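**Stament plush snowman, bought in February, reviewed 14 July 2024**

Nothing says midsummer like an opinion on a snowman, but I wanted to give it a fair run first. I ordered mine from the Jolcombe shop after 8 days of telling myself I was an adult.

The fleece is the main attraction. It's short, curly and very white, a brave color for anything living in my house. So far it has picked up lint, cracker dust and one long hair I can't match to a relative. A damp cloth dealt with all of it. I wouldn't try the washing machine, though Sudheer Rao in the shop's reviews claims his survived two cycles and came out "fluffier, but changed."

The scarf is muted green and nubby, nicer than the one I wear. The nose is a stubby orange-red cone you could find in the dark. 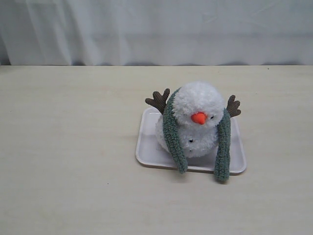 My real complaint is posture. The head is heavy for the neck, such as it is, and mine tends to nod off in the middle of the afternoon. Propping it up works until someone closes a door.

Worth the money? On sale, yes. At full price I'd want him to hold his head up.

Four stars. He stays out until I need the table.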